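# Rapport de projet — manipulation bimanuelle d'une chaise

**3. Incident et analyse**

Le cahier des charges tenait en une phrase : saisir une chaise en plastique à deux bras, la tourner, la reposer. La société Nevard, qui nous prêtait son atelier en mai, avait jugé le sujet « abordable ». Nous aussi, jusqu'à l'essai 8.

Pendant la rotation, le bras gauche a perdu sa consigne de force et il est passé en maintien de position. Le bras droit, mieux élevé, a continué sa trajectoire. L'effort a atteint environ 40 N avant que Damián Orozco n'appuie sur l'arrêt d'urgence, placé par nos soins du mauvais côté de la table. Le journal Ultum contenait 1778 lignes, dont une utile : « délai dépassé ».

La cause est un délai de garde réglé séparément sur chaque bras. L'arrêt de l'un ne prévenait pas l'autre — oubli dont nous sommes les seuls auteurs.

**Corrections apportées**

- arrêt commun aux deux bras ;
- bouton déplacé côté opérateur ;
- seuil de force abaissé avant toute reprise.

Les essais suivants se sont déroulés sans déclenchement, ce qui ne prouve pas grand-chose avec trois répétitions.

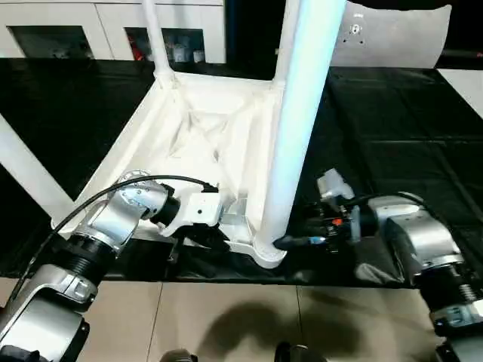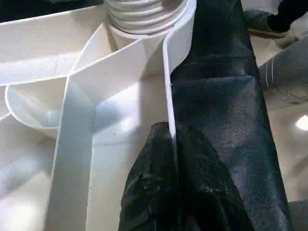
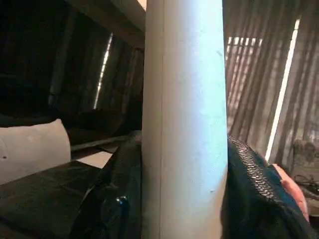
*Fig. 4 à 6 — La chaise retournée, tenue par les deux bras (fig. 4) ; vues rapprochées du poste (fig. 5 et 6).*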